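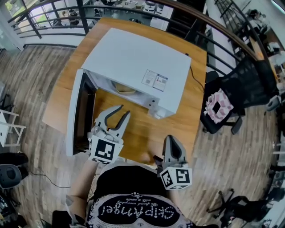

When Duarte Vilela moved to Lenthorpe in July, he had two suitcases, a box of records and no stove. The apartment had a place for one, with a square of paler paint on the wall, but the stove itself had left with the former tenant. So he bought a small white microwave, and for five months it has been his whole kitchen.

"In the beginning I was ashamed," he told me. "I ate soup every evening. Then I was bored of soup, and I started to read."

What he read was an old booklet by Horácio Henriques, a ship's cook who wrote it after he retired and printed 4,000 copies with his own money. It has 15 recipes, all made in one round bowl. Duarte has cooked every one of them, and the rice with peas he makes each week.

The advice in the booklet is plain. Cut everything to the same size. Use half power for eggs and fish. Stop after 2 minutes, stir, and look before you continue. Let the food stand with the door closed, as it is still cooking there. Henriques is also strict on cleaning -- a bowl of water with a slice of lemon, heated until the window is full of steam, then a soft cloth. Afterwards the door stays open until the inside is dry.

I tried the rice at home and it was too wet. Duarte laughed at me on the telephone. I had forgotten to let it stand.

He could afford a stove now, and he has even measured the space for it. But he has put a bookshelf there, and the records are on it, and the booklet too, with a yellow stain on the page for fish.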